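How to Clear Off a Bed That Has Become a Closet

Filed under: Bedroom, Laundry, Small Defeats

You know the bed I mean. It started the week as a bed. Then you tried on a pair of jeans, decided against them, and put them down for a second. By the time you want to lie on it there is a whole outfit on there with opinions of its own, and you're sleeping along one edge like a bookmark.

I've been doing this for a living in and around Zallness for long enough to have a method, and the method takes 29 minutes for a normal bed. My first timed attempt took 35, but I stopped to read a receipt.

What you need

A laundry basket for dirty things.
A second container for clean things that live somewhere else. A tote bag is fine.
A flat surface you can fold on. We'll be making one.
A mesh bag if you own anything with lace on it.

You don't need storage products. I once bought a set of drawer dividers from a shop in Prukville and they are now in a drawer, undivided.

Step 1. Push the bedding up, not off

Take whatever blanket is on top and fold it toward the headboard in one long roll. Don't fold it properly yet. You only want it out of the way so you can see what's on the duvet, and if you drop it on the floor it becomes a new pile with a head start. Stuffed animals can ride on top of the roll or at the end of it. They've been through worse.

Step 2. Pull out the big thing first

There is always a big thing, and it is nearly always jeans. Denim hides whatever is underneath it, and also whatever is inside it, so lift it by the waistband and give it one shake over the mattress. Socks come out. So do hair ties. Check the pockets now and not after the wash. Amra Kelmendi, who trained me, charged her own kids for every tissue she found in the machine and by her account did pretty well out of it.

Then decide: wash, wear again, or drawer. "Wear again" is a real category, but it gets a hook or a chair back, and it gets one item per person. Two items and you've moved the closet to the chair.

Step 3. Small things, one at a time

Don't scoop. Scooping feels fast and it's how a clean camisole ends up in with gym clothes. Pick up each small item separately, look at it, and send it somewhere.

Anything with lace gets picked up by the solid part if you can manage it, and kept well away from zippers. Put it straight in the mesh bag if it needs washing. If it's clean, lay it on the flattest bit of the duvet and fold it there, edges in. 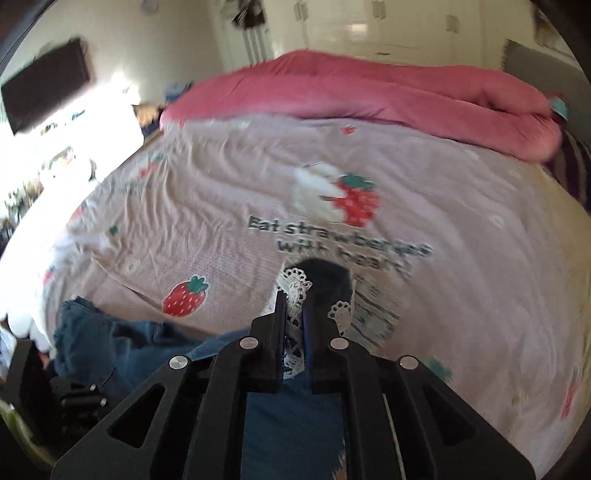 Jeans on the left, lace-trimmed piece in the grip, and a duvet cover with firm views on fruit.

A word about busy patterns. A printed duvet cover is very cheerful and will hide a red sock from you for days. On a cover like that, run your flat hand across the whole surface once you think you're finished, top to bottom. I do this even on plain ones. Ruxandra Furtună taught a class at the Shehu center where she had us do it with our eyes shut, and I found an earring that wasn't part of the exercise.

Step 4. Fold on the bed, then leave the bed

Now you have a clear stretch of duvet, and it's the best folding table in the house. Jeans in half lengthwise, seat tucked in, then in 3 from the hem up. Lightweight things in half and half again. Don't build a tower. A tower gets admired, left until morning, and then slept beside.

Walk each pile to its drawer as soon as it has four or five things in it. This is where most people quit, and I include myself in most people.

Step 5. Undo the roll

Shake the blanket out from the foot of the bed, let it land, and fold it the way you like. Flat across the bottom third if you want it to look like a hotel. Pulled right up if you want to get in. Smooth the duvet cover from the middle outward, and if it has writing on it, turn it so you can read it from the door. Purely my preference.

How often

Every evening before 9 if you're a saint. Otherwise, when you can't see the pillow. In May, when the winter things and the summer things are all out together, I do mine twice a week and still lose ground.

Variations

Guest bed being used as a shelf: same method, double the time, and bring a box for things that belong to the guests.

Bunk bed: do the top one first. Things fall.

Dog on bed: start with the dog.

Next up: the chair by the window, parts one and two.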